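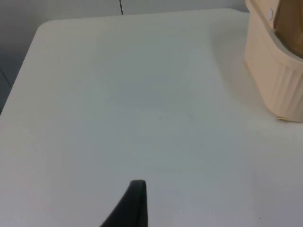 Raymonde Bergeron
Kitchen & Pantry Tips, Urerville

Bread box care, quick version. Sun 11 October and I have three pies to get to so bear with me.

Crumbs first. Always crumbs first, dry. Tip the box over the sink, tap the bottom, then a pastry brush in the corners. If you go in with a wet cloth straight off you get paste. Ask me how I know.

Then warm water, drop of dish soap, soft cloth. No scouring pads on plastic, they leave it cloudy and then the crumbs stick worse. Same goes for powder cleansers.

The ribs. Cream plastic with molded grooves looks nice on the counter but flour dust settles in every one. Old toothbrush, up and down, not across. Wipe under the rim too while your there, sticky fingers live under the rim.

Vinegar and water half and half if it smells musty. Wipe, leave it ten minutes, wipe again with plain water. Then DRY it. Really dry, towel and then air. Lid open the whole time, an hour at least, overnight if you can spare the box.
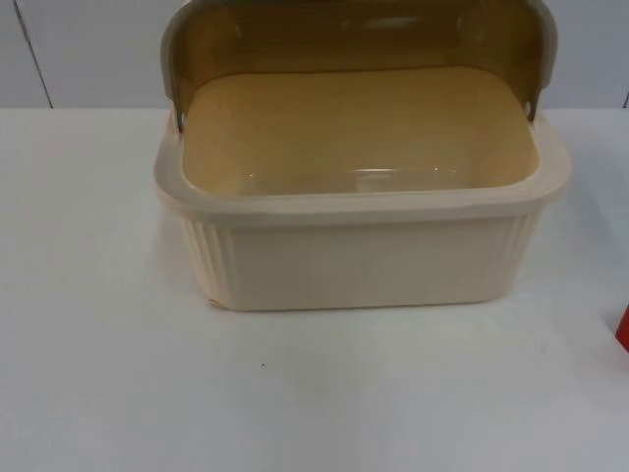
Roll-tops need a bit extra. Open all the way, do the floor and back wall, then close it and do the outside of the lid. Smoky plastic shows every streak so finish with a dry cloth, microfiber if you have one. If the lid drags, look for crumbs where it slides. Cotton swab, little bit of water. No cooking oil!! Goes gummy in a week.

Little scuffs on the base, leave them. Or baking soda paste on a fingertip, gently, rinse well. Deep chips wont come out, turn that side to the wall.

Where to keep it: off the stove side, out of the sun. Mine sat next to the toaster until April and the bread went moldy twice.

What goes in: cooled bread only. Warm loaf = damp box = mold. One moldy slice, toss the loaf and wash the whole thing again, vinegar too.

Every week for crumbs, once a month for the full wash. More in summer.

Next time, sticky canister lids.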